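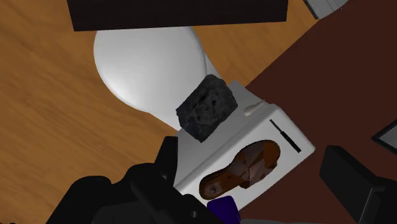 Rousing Speeches and the People Who Ruin Them
Media Studies, final project report
Project supervisor: Marjorie Clegg
Submitted 30/09/2022

Why I picked this

I have loved big battle speeches since I was a kid, and I love it even more when somebody in the crowd coughs, asks a question or walks off in the middle of one. My project looks at how films and TV shows set up a rousing speech and then let the air out of it. I wanted to know where in the speech the joke lands, who gets to make it, and whether the hero still wins the crowd over afterward.

What I watched

I built a list of 126 speeches from adventure, fantasy and sports stories. That took most of March (and a lot of my roommate's patience!). For each one I typed out the full speech and noted every interruption, including the tiny ones like a horse wandering off or a microphone squealing. My transcript file ended up at 2,446 lines, and 1,211 of those belong to the speaker. The rest are crowd reactions, hecklers, sidekicks and stage business, so the speaker has less than half the lines in speeches that are supposed to be theirs. I was thrilled when I saw that.

The three kinds I kept finding

The first kind is the Bored Army. The speaker is good and the words are good, but the listeners want lunch. My favorite is in the fantasy comedy Trelero, where the queen gets all the way to "and our children's children will sing of it" and a spearman asks if they have to be there for the singing.

The second kind is the Wrong Speech. In Leleo, a cartoon about a rowing team, the coach grabs the wrong notes and delivers a very moving wedding toast. The team cries and then rows beautifully. I put this in its own group because the speech works, just for something else.

The third kind took me longest to name. I ended up calling it the Double Back. The joke deflates the speech, and then the deflating becomes the thing that gets everybody moving. Captain Arai does it in the last episode of Fuvmont. She forgets her ending, says "well, you know the rest," and the whole ship roars. I have watched it so many times now and it still gets me!

Where the joke lands

I expected most interruptions to come right at the end, on the last big line. Only 30 of the speeches did it that way. Far more put the joke just before the last line, so the speaker has to say the grand part with everyone already grinning. It's a harder job for the actor, and I think it's funnier.

Problems

Sorting was messy. Several speeches fit two groups, and I changed my mind about Trelero twice. Ms. Clegg suggested I let a scene count in both groups if I could defend it in one sentence, and that rule saved the project. I also only used things I could get with English audio, so dubbed shows may have lost or gained jokes along the way.

Next time

I would love to do villains. They give speeches constantly and they get interrupted even more, usually by a window breaking. I already have a list started.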